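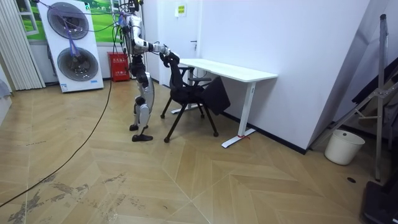
Moving the Chairs: Office Reset Work at Batbridge and the People Who Did It Before
Second-year project report, Work and Organisation module
Halima Ugwu and Akash Tyagi
2018-03-15

1. What we looked at

Batbridge lets out desks and meeting rooms by the day. Every evening the rooms have to be put back to a standard layout: chairs at desks, tables clear, blinds set, bins out. Until December this was done entirely by the evening team, eight people on part-time contracts. The company is now preparing to hand part of the job to a walking robot supplied by Gridis, starting with chairs.

We wanted to know what the evening team thought would change, and what had changed already. We spoke to all eight of them, to their supervisor Shakuntala Upadhyay, and to Ignacio Domínguez, who works on the robot side. We also sat in on two evening shifts.

2. The task

Putting a chair back sounds simple. The team told us it has several steps: get hold of the backrest, turn the chair so it faces the desk, push it in until the arms meet the edge, and check that nothing is caught in the casters. An experienced person does most of this without stopping, often with one hand while carrying something in the other.

For the robot each step is handled separately. Holding the top of the backrest is the part Ignacio's group began with. Office chairs swivel when they are pulled from one side, and the robot has to keep its own balance while the chair moves. It is kept on overhead straps during this work. Ignacio said the height of the backrest matters more than the weight of the chair, and that a floor with cables on it is harder than either.

Batbridge has 200 chairs of four types. Only one type is planned for the first stage.

3. What has changed so far

The evening shift has been cut by 30 minutes. Management said this was because of a new booking system and had nothing to do with the robot. Five of the eight people we spoke to did not believe this. We could not settle the question from the documents we were shown.

Two team members, including Trilok Yadav, have been asked to show the engineers how they do the layout. They are paid their normal rate for this. Trilok said he liked being asked but would have liked it written into his contract. He also said he had started to notice his own habits, such as always turning a chair clockwise, and it slowed him down for a week.

Shakuntala now writes a layout sheet for every room. Before, people learned the rooms from each other. New starters find the sheets useful. The longer-serving staff mostly ignore them, and one told us the sheet for the corner room is wrong.

4. What people expect

Nobody in the team expected to lose their job this year. Most expected fewer hours. Three said they would be glad to stop moving chairs because of back or shoulder pain, provided the hours were kept for other work. The supervisor expected more checking and less lifting. She had not been told who would be responsible if a chair or a desk was damaged.

5. Limits of the project

We only studied one site. The robot is not yet part of a normal shift, so we are reporting expectations for the most part. Our interviews lasted 25 minutes each and were done in the break room, where other people could sometimes hear. We would do them elsewhere next time.

6. Recommendations

Batbridge should put the demonstration work into contracts and tell the team in writing why the shift was shortened. Staff should be able to correct the layout sheets themselves.

Comments (3)

R. Chowdary: Good to see the pay question raised. Did you ask whether the two demonstrators get a say in what is recorded?

Akash Tyagi: We did ask. They had signed a form but neither had kept a copy.

evening_porter: Same at our place with the floor scrubber. Hours went first, machine came later.

Related projects
Self-service desks at Rilell library: a staff survey
Who cleans the cleaning machine?
Shift swaps and scheduling software in two care homes

Contact the module office | © 2018 Student Project Archive | Back to top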